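Cistundale Folklore and Local History Society
Minutes of the Regular Meeting, November 1, 2022
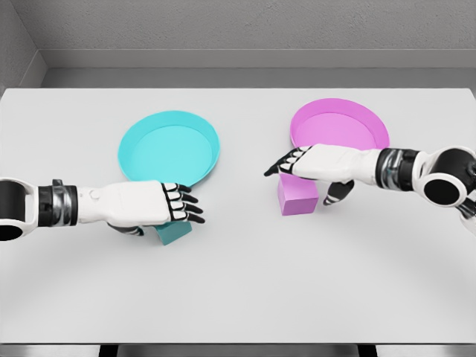
The meeting was called to order by the President, Abbas Kiani, in the reading room of the Benavides Library. A quorum was present. The minutes of the July meeting were approved with one correction: the phrase "the haunted mill" was changed to "the former Nikanex mill."

1. Correspondence
The Secretary read a letter from a former resident of Mill Street describing footsteps heard on the back stairs of her childhood home over several winters. The writer gave permission for the letter to be placed in the archive, provided that her name and the house number are withheld. The letter was accepted on those terms.
A request from a television production company to film overnight in the old cemetery was referred to the town, which owns the property.

2. Financial Report
The opening balance was $3024. Expenses for the period came to $812, mostly for printing and archival boxes. Receipts from the lantern walk came to $645. The closing balance was $2857. The report was accepted as presented.

3. The Ferry Bell Legend
The President reported on his research into the ferry bell, said to ring from the river before a death in the town. The earliest printed version he has found is in a school reader and does not mention a death. In that telling, the bell rings to warn of high water. The drowned ferryman appears only in later accounts, and his name differs from one to the next.
Members discussed whether the Society's leaflet should continue to describe the legend as dating from the first settlement. One member stated that her grandmother told the story with the ferryman included and asked that oral accounts be given equal weight.
Motion: That the leaflet be revised to give both versions, with sources, and that the claim about the first settlement be removed. Seconded and carried, with one member opposed.

4. Recording of Oral Accounts
The Secretary presented a quotation from Nunex for the transfer of the Society's cassette interviews to digital files. The labels on several tapes cannot be read, and the speakers will have to be identified by ear. Members who knew the persons interviewed were asked to assist.
Motion: That $100 be set aside for a trial transfer of the oldest tapes. Seconded and carried.

5. Mill Street Marker
The wording of the proposed marker was tabled until the deed search is complete.

6. Other Business
The key to the display case has not been returned. Members are asked to check at home.

The meeting was adjourned by unanimous consent.

Approved for distribution: Abbas Kiani, President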